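Merle Harawira lleva 18 años reparando relojes de pared en Nilldale, en el mismo local donde empezó de aprendiz. Abre a las nueve y no coge encargos por teléfono. «Quiero ver la pieza antes de dar un precio», explica.

En junio recibió 42 relojes, casi todos de herencias. El más difícil fue un Whitelaw de péndulo al que le faltaba el muelle. «Tardé semanas en encontrar un repuesto — al final lo tenía Flynn McAlister, en Skaltis».

Sobre los aficionados que abren la caja en casa es clara: «Que limpien el polvo y poco más. El aceite de cocina lo estropea todo».

No piensa jubilarse todavía. «Mientras me responda la vista, sigo».

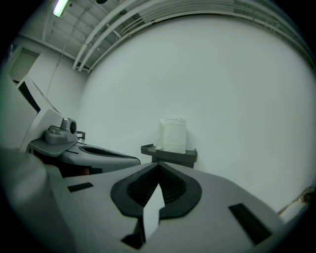
Horario y contacto

El taller cierra a las seis de la tarde.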